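4.2 Materials and surfaces

The household study in the previous section showed that people keep their bottles of cleaner, oil and juice on whatever surface is nearest to the door or the tap. For this reason we did not choose the table tops by taste. We took the three surfaces which came up most often in the answers: painted wood, steel sheet, and dark marble. The marble top came from a kitchen fitter in Brevatico and is dark brown. We kept it as it was delivered, with its polish, and wiped it with a cotton cloth before each series.

The bottles were of four colours (orange, white, green and clear) and all were of plastic. Glass was left out, although several households use it for oil, as a broken bottle would have stopped the work for the day. All bottles with a content of 500 ml were bought from the same supplier, Flilummont, in two deliveries. The second delivery had a slightly softer wall. We noticed this only when the series on steel was already finished, and we repeated that series in July with bottles from the first delivery alone. The numbers in this section are those of the repeated series.

4.3 Where a bottle is put down

In the Cinano households, a bottle was put down again within a short distance of the place where it had been taken up. This was so even when the person had walked to the other side of the kitchen in between. We call this place the home of the bottle. Of the 286 recorded returns, the large majority ended at the home or directly beside it. The exceptions were nearly all evening returns, when the table was also used for eating and the usual place was taken by plates.

The colour of the surface had an influence which we did not expect. On painted wood, which was white in all our cases, people gave little attention to the place of a clear bottle and sometimes pushed it over with the sleeve. On the dark marble the same bottle was hard to see from one side, because of the reflection of the window, and easy to see from the other. The orange bottle did not have this difficulty on any of the surfaces. Several participants said that they "find it without looking", and one of them told us she always buys the orange one for the reason that her husband can then be sent to fetch it. We do not wish to make too much of such remarks, but they agree with the earlier work of the Tokgöz survey on pantry shelves, where strong colours were also put back more exactly than pale ones.

A second point concerns the edge of the table. On steel and on painted wood, the bottles came to stand near the edge quite often, with the label turned to the person. On marble they stood further in. We first thought that this came from the weight of the top, which makes the table feel more solid and invites the person to lean over it. The interviews do not support this idea. The participants spoke of the price of the marble and of their fear to scratch it near the border, where damage is seen at once. One household had even put a strip of felt along the border, and their returns are therefore reported separately in Table 5.

4.4 Full and nearly empty bottles

The content of the bottle was changed between the series. A full bottle was lowered slowly and with the whole hand. A nearly empty one was often held at the neck by two fingers and let go a little above the surface, so that it rocked before it came to rest. On marble this gave a clear sound, and some participants took the bottle up again and placed it a second time. On painted wood the sound was dull and no such correction was seen.

The rocking is of practical interest. A bottle which rocks may turn, and a bottle which has turned shows its side or its back to the next person. In the shared kitchens this led to small delays, for the next person had to turn the bottle in order to read the label. The delay was up to 30 seconds in the worst case, where two white bottles with different contents stood together. With the orange bottle we found no delay that could be measured, as there was only one of this colour in each kitchen and nobody needed to read it.

We also asked the participants to move the bottle from the home to a new place and to use the new place for the rest of the week. Most of them forgot this by the next morning. In the households with children the new place was remembered better, perhaps because the children corrected the adults with some pleasure.

4.5 Set-up for the comparison series

For the comparison series we wanted a table with a single bottle on it, so that the influence of neighbouring objects could be separated from the influence of the surface. The dark brown marble was used first. The orange bottle was chosen as the reference object, and the other colours followed in the order given in Table 6. Figure 7 shows the bottle standing on the marble top. The same top was later used for the series with the white and the clear bottle, and the light in the room was kept equal for all of them.

Figure 7. The orange plastic bottle on the dark brown marble top.

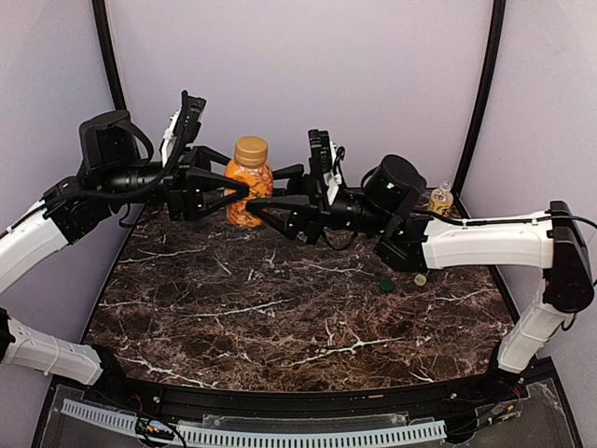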